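**3.2 Task surface and fixtures**

The pegboard stands on a white tabletop, across the table and not along its length, so there is working space in front of it. Panel is white, perforated in a regular grid, and it is not flat. The curve matters more than we expected going in. On a flat board a hook seats at the same angle wherever you put it; on a curved one the angle drifts as you go out toward the ends. We kept all hang positions high and near the middle for that reason. Positions toward the ends were tried in piloting and dropped from the protocol.

Hooks came from two suppliers, Casado and Stedari. Green ones are the main set. Gray metal ones were added later, see 3.4. Both are small enough to be held between two fingertips, and both have a way up, so a hook picked from the table nearly always needs to be turned before it goes in.

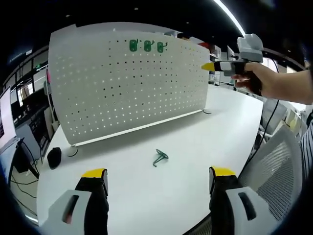 Start states were drawn from a list of 8 layouts. A layout says how many hooks begin on the board, how many on the table and roughly where. Table hooks were dropped from a low height, not placed, so the resting pose varies – on the side, legs splayed, occasionally upright. We did not correct poses after the drop. Two layouts leave most of the board bare and these are the slow ones.

Lighting was left as is. Overhead room lights only where the table sits, plus whatever comes from the fittings near by. Shadows under the hooks are faint, and the holes in the panel read light or dark depending on whats behind them. This was a real nuisance for the people doing the labels (section 5) and less of one for the people hanging the hooks.

**3.3 Hanging and removal**

One hang = hook lifted from table, turned, brought to the board, prong into hole, released. One removal = the reverse, ending with the hook at rest on the table. A hook which falls after release counts as a failed hang even if it was seated for a moment. Partial seating, where the hook is in but leans, counts as a hang and gets flagged.

In total 705 trials were kept after cleaning. Of these 231 are removals, the rest hangs. We dropped trials where the board itself shifted on the table, and trials where a hook went off the edge. Both rare.

Spacing between neighbors turned out to be the thing that decides difficulty. A lone hook in the middle of the board is easy. A hook going in right next to one already there is not, the fingers need room the board doesnt give. Most of the leaning cases are neighbors.
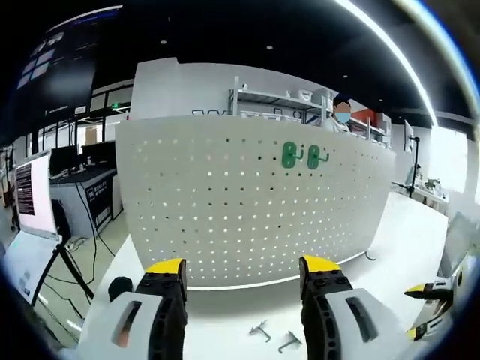 **Figure 7.** Two green hooks on the pegboard, two gray metal hooks on the table in front.

**3.4 Metal hooks**

The gray hooks are L-shaped with a short prong. They lie flatter than the green ones and there is less to get hold of. We ran them in the same layouts with no change in instruction. Time to lift was longer, time to seat was not, so the added cost is nearly all at the tabletop. On the panel they behave fine. We do not mix green and gray counts in the tables below unless stated.

One layout puts green on the board and gray on the table together. It was meant as a check on whether a finished neighbor of a different shape is harder to work beside. Slightly, yes. Not enough trials to say much more.

**3.5 Notes on table clusters**
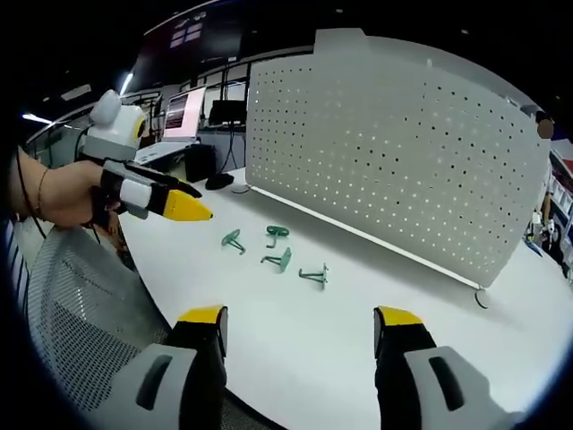

*Lead author, Gondside*
*Study design, annotation rules, first draft*

Clusters are what we call start states with all hooks on the table close together. Green hooks hook each other, which is obvious once said but wasnt in our plan. Thin legs catch on a looped top and two come up as one. Rule adopted in March: if two hooks leave the table together the trial continues, and the attempt is marked "linked". Separating them against the tabletop is allowed. Shaking them apart over the table is allowed too, though it tends to end up as a drop.

Order of picking was free. Most runs took the outermost hook first and worked inward, a few went for whichever one was standing. We had assumed left to right and teh annotation sheet was built on that, so it had to be redone.
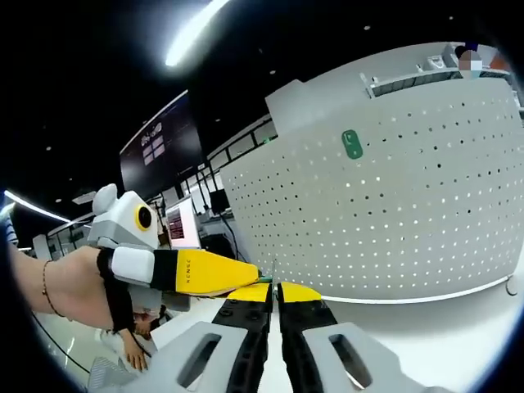 Grip on a green hook is by the body whenever possible. By the thin part works for lifting but the hook swings when it meets the board, and the prong misses the hole. Regrips are common in the cluster trials and are logged as their own event, with the time from first contact to final hold. The Vustach sheets used a single "adjust" label for regrips and turns; we split it, so numbers here should not be compared with theirs directly.

Remaining problem is the leaning cases. Two annotators can look at the same hook and disagree on whether it is seated – agreement figures are in section 5, by layout.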